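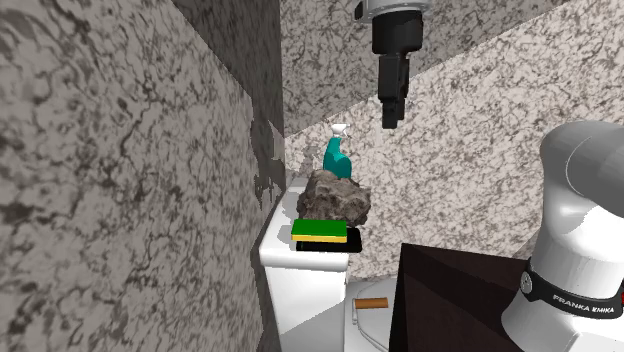
Do you need a real arm on the bench before you can start on the software? You can get through most of the planning work in simulation, and I'd leave the hardware alone until the simulated version stops hitting things.

November
Posted by Kári Brøndum

I've been putting this off, so it will be a long one. The project is still called Zatent, and the goal is still an arm that can clear the top of a bathroom fixture, wipe it, and put everything back. The shared workshop on Flornum has agreed to give me the corner bench by the window once I have something to put there. Until then it all runs on the desktop in my spare room.

Most of the last month went into the scene. I started with an empty room and a table, and that was useful for one evening. The planner solved everything because there was nothing to run into. So I moved to a small bathroom, with walls close on two sides and the arm standing beside the tank. The arm model is a Franka. I won't be buying one of those, but the model is well behaved and I wanted to separate my own mistakes from somebody else's bad joint limits.

The walls and the other room surfaces have a stone texture on them. It's far too busy. I picked it because my first segmentation attempt worked perfectly on flat gray walls and fell apart as soon as Manon Cormier tried it on a picture of her own bathroom. With the veined stone behind the objects, the mask leaks into the background, mostly around the rock. Brownish gray on grayish beige is hard. I'd like to fix that before going any further with grasps.

The objects on the lid are a flat black piece, a sponge, a rock, and a spray bottle, in a line running from the front to the back. I set them close together on purpose. With wide spacing each one is its own little problem and you learn nothing about order. Packed like this, the order matters. The sponge rests on the black piece, so the black piece can't move first. The bottle is behind the rock, and from the front the bottom of it is hidden, so the pose estimate for the bottle is poor until the rock is out of the way.

The rock gives me the most trouble. Its collision mesh was the full scanned surface to begin with, and every contact check crawled. I replaced it with a convex hull, and then the fingers stopped short of the surface because the hull fills in all the hollows. The compromise is a convex decomposition with a limit on the number of pieces. Planning is fast again and the fingers get close enough. It's also wider than the gripper opening in most directions, so there are only a few approach angles that work at all, and the lid being narrow rules out some of those.

The sponge is a rigid body for now. I know. Ásdís Zoëga has already told me that a rigid sponge will teach the controller bad habits about grip force, and she's right. I tried a soft body version and the simulation rate dropped so far that I couldn't run a batch overnight. Rigid stays until I have the order logic done, then I'll go back.

I ran 3000 trials with small random changes to where each object sits. 367 of them failed. I went through the log for all of the failures, and most were the rock slipping during the lift, followed by the wrist coming too near the wall on the way out. Only 2 were planner timeouts, which surprised me, given how little room there is. The slips are a friction setting I haven't measured and guessed at instead. Colm Mac an tSaoi has a spring scale he's willing to lend, so I'll drag an actual rock across some rubber pads and use that number.

One change that helped was the start pose. I used to begin each run with the arm folded up at the side. Now the fingers start pointing straight down, above and off to one side of the objects, with a clear gap. The first move is shorter and the planner doesn't waste time swinging the elbow around.

As for the real build, the frame parts are cut and sitting in a box under the stairs. The gearboxes from Sastari are on back order and I don't have a date. Dumisani Naidoo offered to print temporary housings so I can at least check the cable routing, and I'll probably take him up on it. The base plate needs two more holes. I drilled the first set from an old drawing and they don't line up with the motor mount.

Next on the list:

Measure friction and rerun the batch.
Fix the mask around the rock.
Add a check that the lid is clear before the wiping motion starts.
Redrill the base plate.

If anyone has had luck with soft bodies at a usable speed on an ordinary desktop, leave a comment with your settings. I'm mainly interested in step size and solver iterations.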